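Collecting Demonstrations for Imitation Learning
Lab handout 3, Robot Learning Practicum
October 28, 2019

Read this before your first collection session. It covers what an episode is, how to set up the table, how to drive the arm, and how to label what you record. Training is covered in the next handout. You do not need to have written any code yet.

1. What we are collecting

The policy you will train maps camera images and joint readings to arm motion. It learns from examples in which a person drives the arm through a task and the system records everything. One such example is called an episode. An episode starts when you press record with the arm at its home pose and ends when you press stop. Everything between those two presses goes into the training set unless you mark it otherwise, including the parts where you hesitate.

Each group owes 200 accepted episodes by the end of the unit. "Accepted" means they pass the checks in section 6. Plan on recording more than that.

The task family is tabletop rearrangement with kitchen items and soft or plastic toys. The written instruction for each episode comes from the task sheet, for instance "put the toy in the bowl" or "move the bottle onto the plate." Read the instruction before you press record. Do not make one up afterward to match what you did.

2. Laying out the table

The table is white and stays bare apart from the items for the session. Large items such as the oven and the colander go down first, then plates and bowls, then the small things. Leave room for the gripper to come down between neighbors. A gap that looks fine from where you sit may be too narrow once the fingers are open.

Items may lie in any stable position. Bottles can be on their sides. Plates can have something on them at the start. What matters is that the starting layout differs from one episode to the next. If the plate is always near the top of the table, the policy will learn to reach for the top of the table, and it will do so whether or not a plate is there.
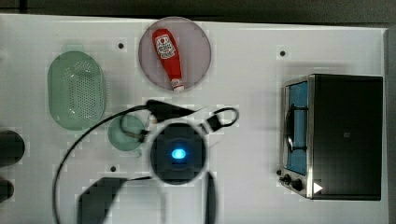 Change the layout in one of two ways. A small change moves two or more items by at least a hand's width and turns one of them. A full change clears the table and starts over. Make a small change after every episode and a full change after every tenth. The layout log has a column for this. Fill it in as you go.

Before recording, open the overhead view and check it for the following:

- every item named in the instruction is visible
- the arm's cable is clear of the items you intend to move
- no item is touching the one you intend to grasp, unless the task sheet asks for clutter
- the lights are on and the blinds are down

The cable is the usual source of trouble. It swings as the wrist turns and can drag light items with it. If it moves something during an episode, keep going and finish the task, then write "cable contact" in the notes. Those episodes are still usable.

3. Driving the arm

You will drive with the handheld controller. The arm follows your hand only while the trigger is held, so you can release, move your hand back to a comfortable place, and continue. Try to keep this to one or two releases per episode. Long pauses teach the policy to pause.

Move at a steady speed. New operators tend to go fast through open space and then stop dead above the item. A smoother approach gives more useful frames near the grasp. Come in from above where you can, line up the fingers, go down, close, wait for the fingers to stop moving, and lift.

Use the wrist view for the last part of the approach. The overhead view tells you which item you are over, but it does not show height well, and the gripper itself covers the spot you care about. In the wrist view you can see both fingertips against the item and judge whether they are centered on it.

Soft items need separate treatment. A plush toy gives way under the fingers, so the position at which the gripper stops tells you little about how well the toy is held. Take hold of a thick part and avoid ears, tags, and loose cloth. A fold of fabric between the fingers can feel like a good grasp in the readings and still pull free on the way up.

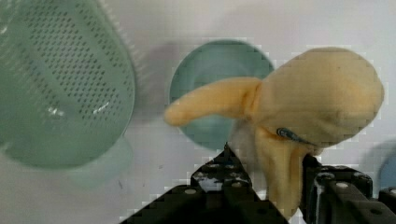 If the item slips, do not stop the recording. Open the gripper, back off a little, and try again. Recoveries are some of the most useful data we get, as long as the episode ends with the task done. After the third failed attempt, stop, mark the episode as a failure, and change the layout.

Do not push items with closed fingers to bring them closer unless the task sheet says pushing is allowed.

4. Cameras

We record an overhead view, a side view of the table and arm, and a wrist view. All of them are saved with every episode. The views are not interchangeable, and the policy sees each one as a separate input.

Do not touch the overhead or side mounts. If you bump one, stop collecting and tell the lab instructor. A camera that has shifted partway through a session gives you two different data sets under one name, and it is hard to find out later where the change happened. In March a bumped mount went unreported for most of a session in the Kinsella room and 39 episodes had to be thrown out.

The wrist camera moves with the gripper, and its picture will be blurred at times. Blur is expected. A frozen picture is not. Watch the view while you jog the arm at the start of each session and confirm that it updates.

5. Labels

Each episode gets a result, an instruction, and notes. Enter them in Puno, the labeling page, right after you press stop. The result is one of these:

success: the item ended where the instruction said, and the gripper let go of it
failure: anything else
void: the recording itself is bad (dropped frames, wrong instruction loaded, emergency stop)

Name items by what a person in a kitchen would call them. If a color is needed to tell two items apart, include it. A toy fruit can be called by the name of the fruit if its identity is clear. If the group cannot agree whether a toy is an apple or a strawberry, write "red toy fruit" and use that wording for the rest of the session.

An item held over the table's edge at the end of an episode does not count as placed. The same goes for an item still in the fingers above the correct bowl. The release is part of the task, and a policy that has rarely seen a release will not do it on its own.

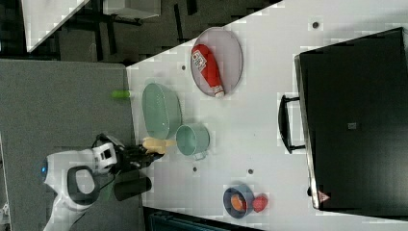

Take care with items near the border of the table. Starts near the border are wanted, and we have too few of them. Ends near the border are a problem when the item rolls. If something falls to the floor during a recording, press stop, label the episode a failure, and pick the item up only after the arm is back at home and disabled.

6. Checks

The nightly script goes through everything uploaded to the Drelholm server and rejects an episode if:

- any camera stream is missing
- the arm was not at home in the first frame
- the gripper never closed
- the instruction field is empty
- the layout appears unchanged from the previous episode

The last check compares first frames and is not very smart. It can reject a good episode when only a small item has moved. If you think that happened, list the episode number in your report and it will be looked at by hand.

Rejected episodes are moved, not deleted. The pool left by earlier sections holds 761 accepted episodes, and you may browse it to see what passed. You may not count any of them toward your own total.

7. Session routine

Work in pairs. One person drives and the other handles layout, labels, and the stop button. Switch after every full change of layout. Two operators drive differently, and the policy does better when it has seen both.

Start: power on, release the emergency stop, home the arm, check all views, load the task sheet.
Finish: home the arm, press the emergency stop, upload, return the items to the bin marked Trurkico, wipe the table.

Keep your hands off the table whenever the arm is enabled. Rearrange only after the driver has let go of the trigger and said "clear."

8. To hand in

One report per pair, two pages at most, covering:

a. Your layout log and the number of accepted, failed, and void episodes.
b. Two failures, with the episode numbers and what you think caused each one.
c. A sketch of the table showing where your grasps took place. Mark any region you hardly used.
d. A short answer: if you could collect one more session, which items and starting positions would you choose, and what in your log led you to that choice?

Bring the log to lab. We will use part (c) when we split the data for training and testing.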